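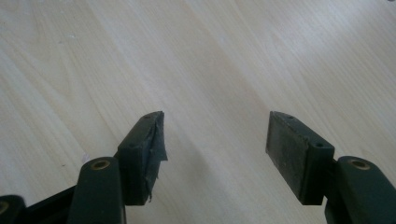
6 min read

Two grippers, one bench and a lot of black tape: my project report

So my project for this year was meant to be a fair comparison between two hand-held grippers, the Skomik and the Bromamitz, and for most of it that's what it was. Then the tape on one finger started coming away and I ended up writing a good chunk of the report about that. My supervisor said to keep it in, so it's in.

The question I started with was simple enough. If you give somebody a gripper on a handle with a camera looking down over the fingers, and ask them to pick up ordinary small things, does it matter which gripper it is? Both of ours close two fingers in parallel. The Skomik is the green one, with a linkage and brass bushings at the joints. The Bromamitz runs its fingers along a rail, so there's less to wobble but it's heavier, and my wrist knew all about it by the end of an afternoon (I have small hands, this matters!).

What I picked up

I kept the list short on purpose: a pencil, a bottle cap, a folded cloth, a door key and a paper cup. Everything got picked up off the same pale wooden bench top in the same corner of the lab, with the overhead lights on and the blinds down. I did try a dark mat first but the Skomik's fingers are such a dark green that on the mat you couldn't tell in the video where the finger stopped and the mat began. On pale wood they stand out beautifully.

For each object I started with the jaws wide open, went down, closed, lifted, held it up and put it back down. A try counted as a drop if the thing fell, and as a slip if it moved in the fingers but stayed put. I wish I'd written that second rule down before I started, as my first batch of notes just says "bit wobbly" over and over, and I had to do that batch again.

How it went

The paper cup was a doddle with both. The cloth was as well, once I stopped trying to grab it in the middle and went for a fold. The bottle cap was better with the Bromamitz, which comes straight in from both sides and doesn't nudge it. The Skomik's fingertips move on a bit of an arc as they close, so with something flat and light you can end up chasing it across the bench.

The pencil was where it got strange. In my early Skomik tries it sat nicely between the fingers and stayed there. In the later ones it turned, nearly always the same way, with the left side letting go a little before the right. I blamed my own technique for far too long, then I blamed the handle, and I even took the linkage apart and put it back together (not recommended without taking a photo first, those little washers go everywhere). In the end I put down the pencil and looked properly at the pads.
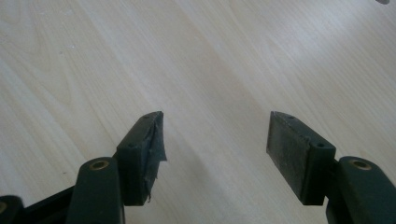

Rendenside, March

The left pad is in a right state. The tape has lifted near the tip so there's a flap sticking out into the gap, and the lower edge has gone to threads. The right pad has some scuffs and looks dusty but it's flat against its block, edges and all. With one side ragged and the other side smooth, you aren't really testing one gripper any more, you're testing two half ones.

I'd been looking at camera footage of those fingers for weeks and not noticed. I was always watching the object! If I did this again I'd save a still with the jaws open and nothing in them at the start of every session, and put it next to the one before. It takes a few seconds and it would have saved me a whole lot of pencil.

What I did about the numbers

I didn't want to bin everything. I went back through the recordings and split the Skomik tries into "tape flat" and "tape lifting", which is a judgement call, and I've marked the ones I wasn't sure of in the appendix. For the pencil, 5 of the 6 slips were in the lifting group. For the key it was 2 out of 3. Those are small numbers and I wouldn't hang a big claim on them. They do point the same way though, and it fits with what I could feel through the handle.

If you only look at the flat group, the gap between the Skomik and the Bromamitz mostly goes away, apart from that bottle cap. So my honest answer to the starting question is that the state of the pads mattered more in my tests than the make of gripper. I'd have liked to prove it by fitting a fresh pad and running the lot again, but the spare rubber sheet came too late for that and whoever takes over the bench next year will have to do it. The sheet is in the second drawer, still in its tube.

The camera side

I used the Iordache mount for both grippers so the view would match. It looks down over the fingers and you get the tips, the gap between them and plenty of bench. What you don't get is much of the arms, as they run out of the bottom of the picture. That was fine for counting drops. For working out why the pencil turned I'd have wanted a second camera from the side, low down, and I only thought of that after the recordings were done.

The other thing with the camera is glare. The far right of the bench comes out paler in the footage and the wood grain washes out a bit there. I moved my starting spot nearer the middle after the first session and left it there.

Things to change next time

Screw the rubber on or glue it, and leave tape for emergencies. Write down what a slip is before the first try. Swap grippers halfway through a session so that tired wrists get shared out between them. And use a heavier pencil, or at least the same pencil, as I lost the first one behind the radiator and the replacement had a rubber on the end.

The appendix has the full table of tries, object by object, with my notes in the last column. The "bit wobbly" batch is in there too, at the bottom, crossed out.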